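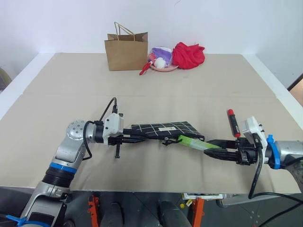

Mahtab Rostami wrote back that a zip pouch saves her from digging for keys at the bottom of a bag, and that I should try it for a month before grumbling. Fair enough. I've tried it for longer than that and I'm still grumbling.

Small Pouches, Big Claims

A short gallery on the bag-inside-a-bag habit, which people keep telling me will sort out my life. I have my doubts. The Tenisley newsletter ran a piece last April saying everyone should own a set of 4, each in a different colour, and since then I can't visit anyone without being shown theirs.

Black with a white grid, zip closure, flat. I'll grant that the pattern is easy to spot on a plain surface. Whether it's easy to spot at the bottom of a dark tote is another matter — black is black down there. The light green plastic is thin enough to let some light through, and I'd take see-through over patterned most days. At least you know what you're getting before you open it.

Giuliana Cárdenas keeps her receipts in one like it and claims she hasn't lost any. I asked to see the receipts. She said they were in the other bag.

Then there's the question of what the whole lot goes into. Brown kraft paper with twisted paper handles is everybody's favourite at the moment, and it does stand up nicely on a table. Clear plastic doesn't stand up half as well, but you can see the purple thing you were looking for. A red cloth, bunched up, will go in anything. My trouble with paper is the handles, and I've carried enough shopping home from the Gristitz market to have an opinion on 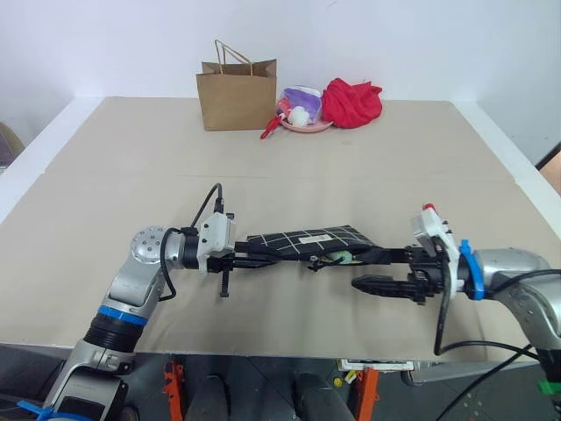

how long they last. Two trips if you're careful, one if you've bought potatoes. People say they reuse theirs for years. I'd like to meet the bag.

As for pouches, flat ones are fine for flat things. Put a charger in and the zip starts to complain, and then you're carrying a lumpy flat pouch, so you may as well have used your coat pocket. I'll keep the one I've got for pens and a bit of loose change. I won't be buying the other three.

Last updated: Feb 8, 2022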